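Moditley Kitchen Table: notes for whoever downloads this

Hi! This folder is my attempt at a proper record of one small kitchen and the everyday job of stacking bowls in it. I started it in June because I kept losing track of which bowl nests in which, and then it grew. Right now there are 65 entries, mostly dishes, plus the jars and bottles that live on the shelf by the wall. If you cook in a tight space you'll probably recognize most of it.

What's in the folder

items.csv -- one line per thing, with my own name for it
nesting.csv -- which bowl sits inside which
shelf_notes.txt -- where the jars and bottles go, more or less
photos/ -- pictures, in no special order

The black table is where everything gets put down first, so "table" in the location column always means that one. "Shelf" is the wooden one with the curved edge, and "back room" is through the doorway, where the bags and boxes pile up. I don't list what's in the back room. Maybe someday!
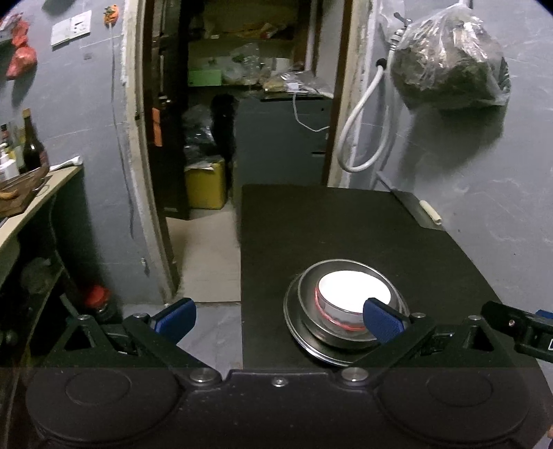
Photo: Moditley Kitchen Table, photos folder. Free to reuse with credit.

Glass jars get their own category because I could never decide if they were dishes or storage. Lid color goes in the notes column (red lid, red cap and so on) and that has saved me more time than any of the clever columns I tried first.

How the nesting file works

Each line has an outer piece and an inner piece. If three things are stacked, that's 2 lines, and you read them from the outside in. I go by rim width, measured with a Kaczmarczyk tape, and I write down the outside edge of the rim. Steel bowls with a rolled rim are easy. The wide flat rims are a pain -- I measure those twice and take the bigger number.

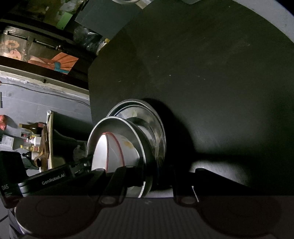
I also keep a wear column, and it's pretty loose. "Scuffed" covers scratches and cloudy patches, "stain" is any colored mark I noticed, and "fine" means I didn't see anything worth typing. Please don't read too much into "fine." I did the last 12 entries late in the evening and I was tired.

Known problems

The white bowls with the red rim are called "enamel" in some rows and "ceramic" in others. I haven't settled it, so search for "red rim" if you want them all. Sizes are missing for 18 entries. And anything marked Tollcombe in the source column came over from my older list, which used different names for nearly everything.
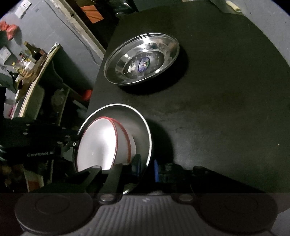 Urbridge wrote in to ask for a separate column for labels, as a bowl that still has its sticker on is easier to match up than one described only as "steel, shallow." Good idea, and it's going in the next version. Until then, labels are in notes.

Fixes are welcome, just send the row number and what you'd change.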